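Cups

Saturday, gone six. Lights still on at Jullena because the lights are never off at Jullena. I had the late shift and a sandwich and 473 runs to do before the handover.

Not hard work. Put the cups out, anyhow you like. Step back. Drive the arm through it, one cup into the next, green red blue, whatever. Good or bad, press the key. Cups out again. My mother thinks I build robots. I stack cups.

Erance wanted 2252 by the end of November. Erance pays the rent on the room so Erance gets 2252. We had 771 when I started, most of them mine, some from the girl on mornings who does everything left to right like she's reading it.

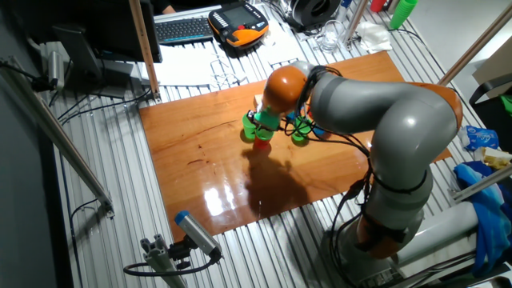 Why so many runs, if it's the same cups every time?
Because the model only learns what it has been shown, and it needs the cups in all sorts of places before it can cope with a place it hasn't met.

That's what they told me at the interview, anyway. I wrote it on my hand.

Seven o'clock. Eight. You stop seeing cups. You see rims, gaps, is there room for a finger. I did a run with my eyes half shut and it was the best of the night, so I kept it. Then one I fumbled, went down too early, backed off, went again. Kept that too. Sulteo, who wrote the rules, say keep the fumbles. The model should know what a fumble is and how you get out of one. I thought about that for longer then I should have.

Half eight, message from Xu, which is what we call the server. RUN 2 FLAGGED. OPERATOR HESITATION. Run 2! That was weeks ago. My first day, I'd held the arm over the wood for ages, scared of it. I'd forgotten. Xu hadn't.

Keep or discard, it said.

I opened it up. Watched myself, or not myself, just the arm hanging there and the cups waiting. Then the little dip. Then up again. You could tell it was someone who wanted very badly not to break anything.

Kept it. Sandwich. Back to work, and slower now, I dont know why, taking a bit of care over each one. Closing in from above, the stack first, then the next.
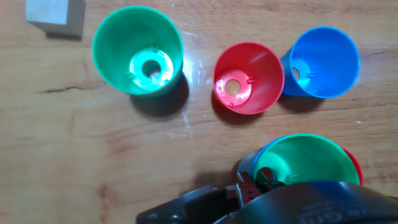 Sunday

Morning girl's note on the keyboard when I came in for my jacket. Who did the last lot? They're different. Nice though. Xu's asking if it can have more like them.

I turned the note over and wrote, left to right, me.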